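I have owned three plastic cutting boards and one glass one, and I would not take any of them back. A solid wood board does the job better and lasts longer.

## Looks count

People say grain is a silly reason to buy a board. I disagree. A thing that sits out all day should be worth looking at. My Baltwood board cost 58 dollars, and after 6 years I still like seeing it in the morning. Maple is pale, but it isn't plain - one plank can run straight and the next can swirl.
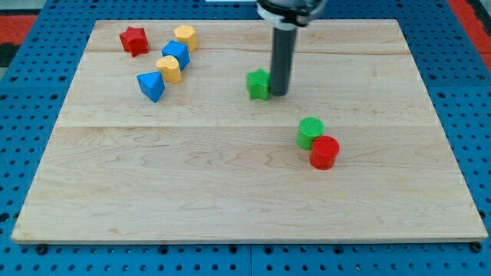 ## Seams are fine

Abbas Talebi won't buy a board made of glued planks. He wants one wide piece. I think he is paying extra for a board that will cup by April.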